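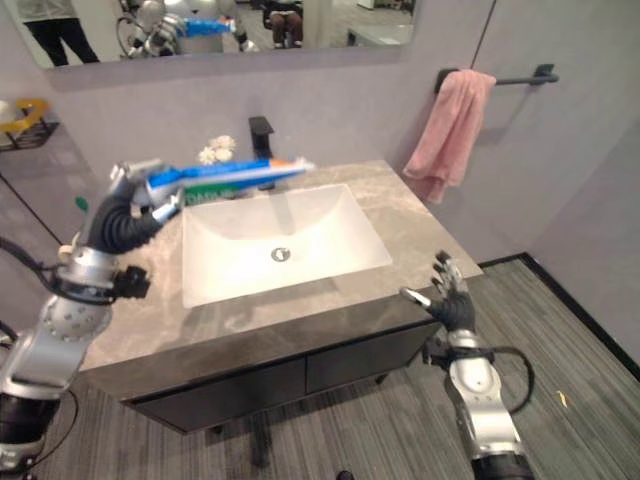
Geltia opens Chala bathroom display to visitors

19th April

Bathroom furniture maker Geltia has opened a new display at its Hukano showroom, built around the Chala range of vanity units for small homes. Visitors can see the furniture set up as it would be at home, with a mirror on the wall, carpet on the floor and everyday items such as toothpaste by the basin.

The Chala unit on show has a matt black cabinet on short legs, with drawers below a grey marble-patterned top. The white basin is wide and shallow and is set into the middle of the top. A black tap is fixed to the wall behind it, which leaves the back edge of the counter free for a soap dish or a few flowers.

Geltia asked 57 households what they kept beside the basin before it settled on the size of the top. Toothpaste and toothbrushes came first, followed by hand soap. Many people said they had nowhere to put a tube down except the edge of the bowl. The counter on either side of the basin was made wider as a result, and the drawers were planned for spare tubes, flannels and razors.
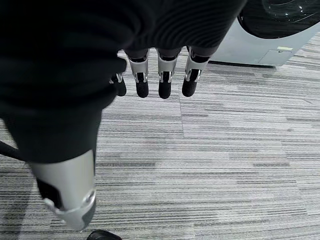
Grey striped carpet at the Chala bathroom display, Hukano.

The floor covering is part of the display. Geltia sells most of its units to people with tiled or vinyl floors, but customers with carpeted bathrooms and bedroom washing areas often ask whether a unit on legs will stand properly. The Chala legs can be adjusted after fitting, and the cabinet is also sold with a plinth for those who prefer a closed base.

Staff at Hukano will be able to advise on waste pipes, wall fixings and the height of the tap. Customers are asked to bring the width of the wall and the position of their existing pipes. A sketch on paper is fine. 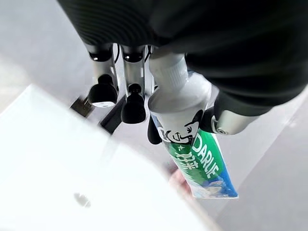 Toothpaste marks are among the most common complaints Geltia hears about dark worktops and glossy basins. The company advises wiping the top with a soft damp cloth and keeping scouring powders off it. Dried paste should be soaked for a few minutes before it is wiped away. A care leaflet comes with every unit.

The Chala range is available in widths of 58 cm and 67 cm, each with a 5 year guarantee on the cabinet and drawer runners. Mirrors and taps are sold separately. A matching set of drawer trays, named Pikico, will go on sale in July.

The display is open during normal showroom hours and there is no need to book.

ENDS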